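Follevbridge drift model, notebook
Saturday, August

Started 7:40. Reran the drift model for inflatables with the corrected wind file. The old one had the sign flipped on the east component after hour 36, so every track past that point bent back toward the coast. All the Moges plots from last week are wrong and should come off the wall.

Input is the distress call log, 1343 rows. Dropped 97 with no usable position. Most of those give a phone number and a time and nothing else. Kept the ones where the position was read out over the phone, but flagged them, as the digits get swapped. Found one that put a boat well inland.

Search box after the fix is wider north to south and less deep. With one engine dead and people aboard, leeway goes up to 29 percent over the empty-hull figure we were using. I don't trust that yet. It comes from the tank runs at Erham, flat water, no swell. 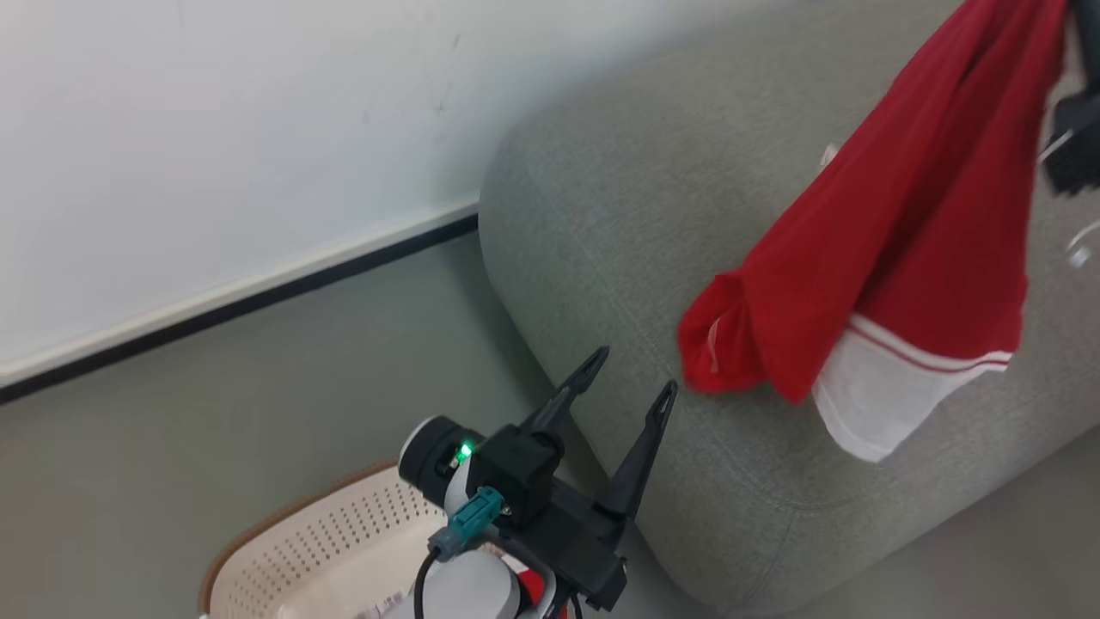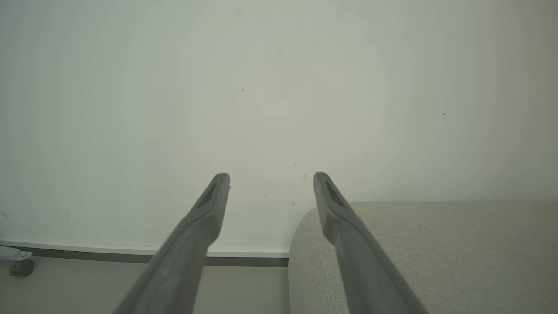 Second run, same log, Skikel current data in place of the monthly averages. Tracks agree for the first half day, then split. The Skikel set has a gap near the shelf and the code fills it with zeros without a warning. Added a check that stops the run. Need to ask Follevbridge whether their copy has the same gap before anyone compares numbers.

Handover times: the log has two columns, "reported" and "acknowledged", and we had been using the second. For a drift start it has to be the first. Changed it in the loader. Not rerun yet.

To do
- rerun with reported times
- redo Moges plots, new wind file only
- swell correction, or at least a range
- send the flagged rows to Erham for a second read

Stopped 4:15. Run 3 left going on the big machine, please don't restart it.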